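Month two of advising the robotics club and I remain unconvinced by the word "autonomous."

The task this term is sorting small wheels out of a metal tray. The kids named the arm Alari. Their log says 237 tries. I asked how many were good picks and got a long talk about lighting.

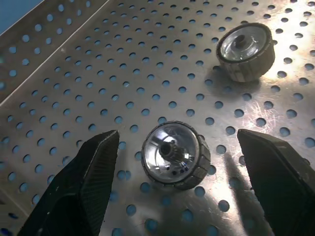 Jihad Rizk says clear plastic hubs are hard for the vision code. Fine – so why did we choose them?

Also, the demo video is 3 clips glued together. I teach these kids. I know what a cut looks like.

They want to enter the February meet. I said show me ten in a row first, no edits.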